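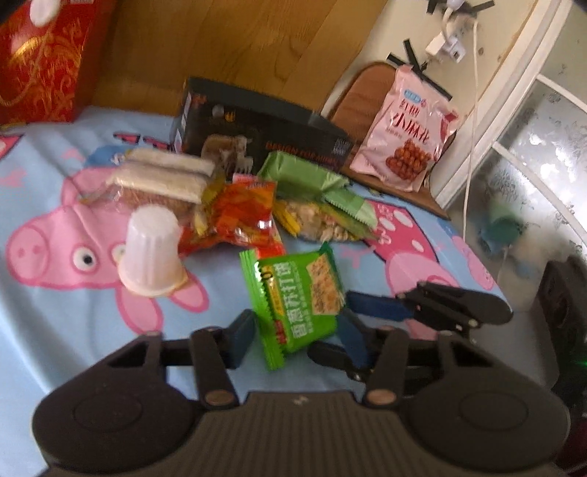 Our Day at the Kalau Float Barn Open House

4/22/23

I have wanted to get inside the Kalau float barn for years, and this spring they finally opened the doors to people who don't live in town. If you've never been to the Kalau lantern parade, it runs every November, after dark, and the floats are the whole reason to go. They're built in an old feed warehouse behind the rail yard (park on the gravel side, the paved lot fills up with trailers) and for one day you get to walk through and bother the builders with questions. I bothered them a lot!

We got there a little after the doors opened and there was already a line at the sign-in table. You get a paper wristband and a map, and the map is useless past the first room because they moved everything to make space for a flatbed. Just follow the noise of the staple guns.

The first room is frames

I always figured floats were mostly wood. The ones here start as steel tube welded onto a hay wagon, and the wood comes later, only where people are going to stand. One of the builders let me push on a finished frame and I couldn't get it to wobble at all. After that it's chicken wire for the curvy parts and plain plywood for the flat parts. They had a half-done whale on the wagon in the corner, all ribs, and kids were allowed to crawl in through the mouth. I was not, which seems unfair.

The thing that surprised me most was the driver's spot. On the bigger floats the driver sits completely inside, behind the skirting, looking out through a patch of dark mesh in the decoration. A walker out front gives hand signals and another one at the back has a radio. I would last maybe half a block in there.

Sheeting, fringe and a whole lot of staples

Room two was my favorite, and if you decorate anything at all you should plan to spend most of your time there. It's where the floral sheeting goes on. They buy it by the roll from a supplier called Flultov, and the whale alone is going to need 206 yards. Two hundred and six! They let visitors staple a practice panel, and I learned that you start from the bottom and work up, so each row covers the staples on the one before it. I'd been doing our neighborhood wagon from the top down all this time, and now I know why it always looked so sad by the end of the route.

A few more things I scribbled on the back of the useless map:

Metallic sheeting goes on last. It creases if you look at it wrong.

Fringe hangs four inches off the pavement, never lower. They had one get pulled under a wheel and it took the whole side skirt with it.

Buy all of one color at the same time, because the next batch won't quite match under lights.

Vinyl twist hides every seam. Every single one. I bought two bags before I left.

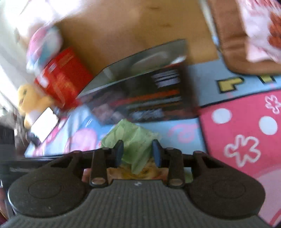
The lights are wired in the back room, and I got a bit lost in the explanation, but the short version is that each float carries its own generator in a vented box under the tail end. The whale will have 3,000 bulbs, and last year's winner, a teapot built by the Duan street association, had 2,000 and you could see it from the bridge. They switched the teapot on for us at noon. Even in daylight with the big doors open the whole crowd went ooooh.

Lunch was out front, chili or a grilled cheese, cash only. The line was long but it moved. We ate standing up and watched a crew from Melten practice backing their trailer between cones, which got a round of applause when they finally made it.

Should you go?

Yes, if you like making things, and double yes if you're building a float of your own. It's loud and dusty and there's nowhere much to sit, so I wouldn't bring a very small kid or anyone with bad knees. Wear closed shoes. I found a staple in the sole of mine when we got home.

The raffle was for a seat on the lead float in November. I had ticket 377 and they called a number nowhere near it, so I'll be on the curb with a blanket and a thermos like always. The builders told me they take stapling help on weekday evenings starting in September, no experience needed, and I've already put my name on the sheet for the whale.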